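CHAPTER 6
The Shared Table

From: Keeping the House in Order. A Course Book for Home and Day-Care Assistants
Italo Parisi

After this chapter you should be able to:
say what belongs to the table and what is only resting on it
divide the things on a table into groups before you move them
choose the order in which the groups leave the table
explain your order to another assistant in a few sentences

Words to know: resting place, home place, group, edge zone, carrier

6.1 Before you touch anything

In the last chapter we worked with closed storage: drawers, cupboards, and the boxes under the bed. Closed storage is patient. When a drawer is in disorder, it can stay in disorder until Friday and the family will still eat dinner. A table is different. It is open, it is in the middle of the room, and all people in the house put things on it during the whole day. In the day-care house in Skovville, where I worked before I became a teacher, we had one long table for breakfast, painting, lunch, folding of towels, and birthday cake. I have cleared this table more times than I can say, and for the first months I did it badly.

My mistake was always the same. I came to the table with full energy and took the first thing which was near my hand. It was perhaps a cup. I carried the cup to the sink, came back, took a spoon, carried it to the sink, came back, and took a toy animal, for which I had to walk to the other end of the house. When I returned, a child had put down a new cup. The work was not heavy but it had no end.

An older colleague asked me to stand still at the table with my hands behind my back and to tell her aloud what I saw. I felt a little foolish. I said: dishes, food that can go back to the refrigerator, toys, paper. She said, good, now you have four trips. Before this I was making one trip for every object.

We call this the standing look. It takes less than one minute. In the standing look you do three things in your head. You give every object to a group. You notice the objects in the edge zone, which means the outer part of the table, one hand wide. And you decide what will be your carrier, for example a tray, a basket, or a wide bowl that is going to the kitchen in any case.

6.2 Which things make a group?

Students often ask me for a fixed list of groups, and I do not like to give it. The groups depend on the house. In a house with small children, you will almost every day meet real kitchen things and play things on the same table. A plastic fruit may lie next to a real plate. An object from the play corner can have the form and the color of something from the refrigerator, and a tired assistant will put it there. (I did this with a strawberry.) Larger things come too. A small oven needs a surface, and so a table becomes its place for a time. A suitcase is put down flat and it takes the space of eight plates.

Figures 6.1 to 6.3. A white table with a plate and other things on it. 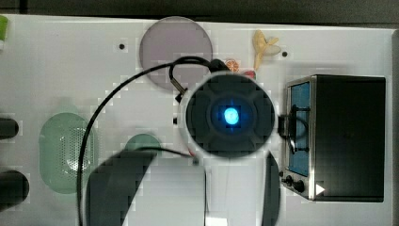
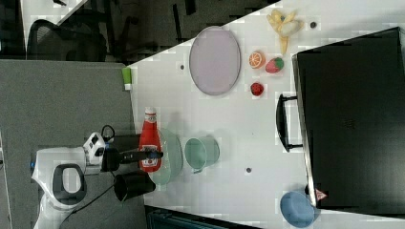
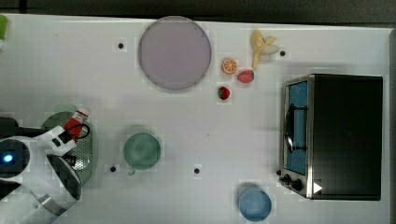 A useful rule for groups is the question "Where does it go?" and not "What is it?" A cup and a bowl are different objects, but if both go to the same shelf they are one group. Two bowls can look the same, but if one is for the kitchen and one belongs to the play corner they are in two groups. A bottle of ketchup goes neither with the dishes nor with the toys. Its home place is the refrigerator door or the cupboard, according to the custom of the family, and you should ask about this custom in your first week.

We separate the resting place of an object from its home place. The resting place is where the object is now. The home place is where the next person will look for it. For many objects the two are only a few steps apart, and exactly these objects stay on the table longest.

Some objects have no home place. This is not the fault of the assistant. When you find such an object, put it in a small open box and agree with the family on one time in the week to look through the box together. Please do not invent a home place by yourself. At the Sampaio house, a very friendly family, I once found a beautiful place for the spare door key. They changed the lock before they found the key.

6.3 The order of leaving

When the groups are clear, you choose which group goes first. For the exercises in this book we use the following order.

First, what can fall. This is everything in the edge zone, and also cups and bottles which lie on the side. You do not carry them away yet. You only move them to the middle, or stand them up if they have a flat bottom.

Second, what can spoil or spill. Open food, milk, sauces, wet cloths.

Third, dishes. Put the large plate down first and the smaller things on it or beside it on the tray. Glass should not go under anything.

Fourth, play things. If the child is in the room, ask if the game is finished. A row of fruit that looks like disorder to you can be a shop, and the shopkeeper has maybe gone only to wash the hands.

Fifth, large things. A suitcase, a sewing machine, or a small oven comes last. Before you lift it, check that the way is free and that there is a free surface at the other end. An oven must be unplugged and completely cold. If the object is too heavy for one person, it stays on the table, and you write this on the day sheet.

Some teachers put the large things at the beginning, with the argument that they free the most space. I understand the argument. When I have tried it, I had to walk with a heavy object around a table where cups were still near the edge, and I did not feel safe. If your instructor prefers the other order, follow your instructor, but do the first step in every case.

A word about the carrier. A tray with a raised border is the best choice for most tables. A colander is a poor carrier for anything small or wet, although many of us have used it in a hurry. A bowl is good for play food, and children like to fill it themselves.

Practice 6A

Work in pairs. You need a table, a tray, and objects from at least three different rooms. One student arranges the objects while the other waits outside. The whole exercise takes 50 minutes with the discussion.

1. Do the standing look and say your groups aloud. Your partner writes them down and does not comment.
2. Clear the table in the order from 6.3. Your partner marks every walk away from the table.
3. Change roles. Use the same objects, but place them differently.
4. Compare your two lists of groups. Where they are different, ask which home place each of you had in mind.

A blank form for marking the walks is on page 275. Keep the filled form, as you will need it again in Chapter 9, when we clear the same table with a child helping.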